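In defence of the slow bus

I gave up my car in October and I've been boring people about buses ever since, so you may as well have a turn.

My bus is the 16, which goes from the bottom of our hill to Skotley by way of what feels like every cul-de-sac in the county. In the car it was 14 minutes door to door. On the 16 it takes the best part of an hour, and if the driver has to wait for the school crossing you can add a bit more. Everyone I tell this to pulls the same face. My friend Nkechi Aliyu pulled it so hard I thought she'd hurt herself. Why would you do that, she said, when there's an express?

Well, there is an express, and I've been on it. It's clean and quick and has those seats with the high backs, so all you see is grey fabric and the top of somebody's hat. Everybody on it is going to work and wishes they weren't. The 16 is full of people going to the chemist, or to see their sister, or just out (my favourite reason). They talk. I now know far more than I should about Decha Jitpraphai's knee.

I also think we've got a bit silly about time. We talk about saving it as though it goes in a jar. When I drove, I got home forty-odd minutes sooner and spent them looking at my phone in the kitchen with my coat still on. I can't tell you one thing I did with all those minutes. On the bus I've read nine novels, written most of my Christmas cards and learned to knit a very poor sock.

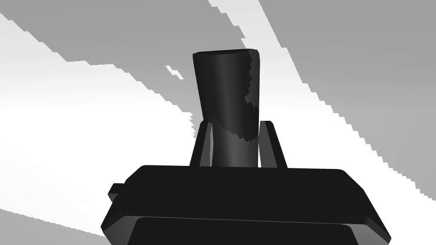

And then there's the money, which I know is dull, but the car cost me £3498 in its last year, once I'd added up the insurance, the tyres and that business with the exhaust. I could have gone to Portugal. I could have gone to Portugal and taken Decha's knee with me.

I do know it isn't so simple for everyone. If you've got small children and a big shop, or you work nights, a bus that stops at seven in the evening is no use to you at all, and I'd be cross if somebody like me came along telling you to enjoy the view. That's a reason to run more of them, though! The council keeps asking us whether we'd like the route made faster by dropping 2 of the stops, and one of those is outside the sheltered flats. Who do they think is on the thing at half past ten in the morning? Leave the stops alone and put on a later one home.

I said all this to Nkechi, at length, and she came with me last week, mainly to shut me up. It rained, the heater was stuck on and we sat behind a man eating a boiled egg. She says she's sticking with the express. But she did ask me what time the 16 goes past the garden centre, so I've written it down for her and put it through her door.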